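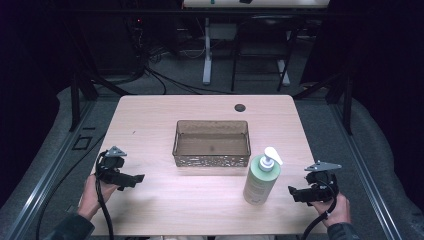

Figure 2. Tabletop task with the paired hand-held grippers.

4.2 Does the kit save operator time?

The Lasura kit is sold on the promise that anyone can record usable two-handed demonstrations after a short introduction. We treat that promise with some caution. The supplier, Frerichs, bases it on 1,000 recordings made by its own staff, and its handbook does not say how many attempts were thrown away. Our own trials at Bamudthorpe used ordinary household goods, such as the pump bottle and the open brown basket in Figure 2, and the operator held one gripper in each hand. Both grippers are cabled, and we doubt that the word "portable" in the sales material is fair to a device that ties its user to one table.

We asked for 1,000 recordings and kept 950. That looks good on paper, but the rule for keeping a recording was the one built into the Lasura software, which checks for gaps in tracking and little else. A clumsy grasp passes as easily as a clean one. Assunção and Ingvarsson, who reviewed the kept set separately, disagreed often enough over what counted as a clean grasp that we do not report a quality score here.

Comparison with the older Somodgate handles is harder still. Those were tested in May, on a different table and with a looser time limit — conditions that may well have flattered them. We would not advise a buyer to choose between the two products on these results. The price of replacement cables, left out of the Frerichs quotation, should also be settled before any order is placed.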